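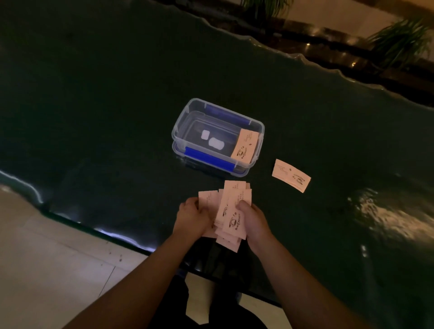

Showing Robots What You Mean
Notes for session 3, Philomena Kinsella
Last updated 5/28/24

Hi all! I talk fast and I wander off topic, so these notes are the version of the session where I stay (mostly) on the road. Read them before the lab if you can, or after it if you can't.

Two ways to show a robot a job

Last time we left off with the arm frozen over the tray and me promising to explain why. I'll get there. First, the two methods you'll be using.

Hand guiding, or kinesthetic teaching if you want the name the papers use. You put the arm in its floppy mode, you take hold of it, and you move it through the job yourself. The joint encoders record everything. I love this one for beginners because you feel the arm's limits in your own shoulders. You go to reach behind the bin and the elbow just won't, and now you know something that would have taken you an hour to find in a manual.

Remote control, or teleoperation. You sit at the leader arm (ours is the Skoneo, the little one on the back bench) and the follower copies you. Your hands stay out of the robot's camera view, so the pictures it learns from look like the pictures it will get when it's working alone. That matters a lot more than people expect! With hand guiding, half of your recording is a nice clear view of your own sleeve.

So why not always teleoperate? It's slower, it's tiring, and you can't feel much through it. Picking up a mug is fine. Picking up one slip of paper is another story.

The ticket job

Our running task this term is tidying paper tickets. You have a messy stack of café tickets, the pink ones with the cup and saucer on them, and a clear plastic box with clips on the sides. The stack gets squared up, and the tickets go in the box. A person does this without thinking. Try writing down what your hands do and you'll be at it all afternoon.

Before you touch any arm, do the job bare-handed and pay attention to these:

Which hand is holding and which is working? They trade places, often. When I square a stack, one side is the wall and the other side pushes, and then I swap without noticing.

Where does your thumb go? Pressing the thumb flat across the front ticket keeps the pile from sliding. A two-finger gripper has no thumb to spare, so you'll need another way to keep the pile together.

What do you do about strays? There's always a ticket lying flat on the table. You probably slide it to the edge, or bend it up with a fingernail. The gripper has no fingernail. Ask me about the felt pad.

What do you look at? Shiny tables throw glare, and clear plastic is hard for a depth camera. If the robot can't find the wall of the box, it will happily drive a ticket into it.

That last one is why the arm froze, by the way. The depth map had a big hole where the box should have been, the planner saw no safe way down, and it stopped. Good robot.

How many demonstrations?

More than you want to record. For the lab, each pair collects 30 clean ones. The shared set stands at 1161, of which 209 are hand guided and the rest are from the leader arm. Please keep the two kinds in separate folders. Last September they got mixed, and I spent a weekend sorting them back out by looking for elbows.

Clean doesn't mean perfect. If you fumble a ticket and recover, keep it! The recovery is gold. A robot that has only ever seen smooth runs has no idea what to do once it's an inch off course, and then the inch becomes three. Toss the run if you dropped everything, bumped the camera, or stopped to chat.

Vary the start, too. Turn the box. Move it. Fan the stack out more, or less. Leave a ticket beside the box on some runs and none on others. If every run starts with the box in one spot, the robot learns the spot and ignores the box.

Lab pointers

Keep a light grip on the leader. If your knuckles are white, the follower is shaking.

Pause for a beat before closing the gripper and after opening it. It makes the recordings much easier to cut up later.

Say "clear" out loud before you turn the motors back on. Every time, even when you're alone.

Label runs with your pair name (we already have a Hikurier and an Ovetti, so those are taken) and the method.

For next time

Read the Ghorbani handout up to the part on action chunks and skip the appendix. Then write me half a page on which step of the ticket job you'd hand guide, which you'd teleoperate, and where you'd give up and redesign the box. Sketches welcome, messy ones included.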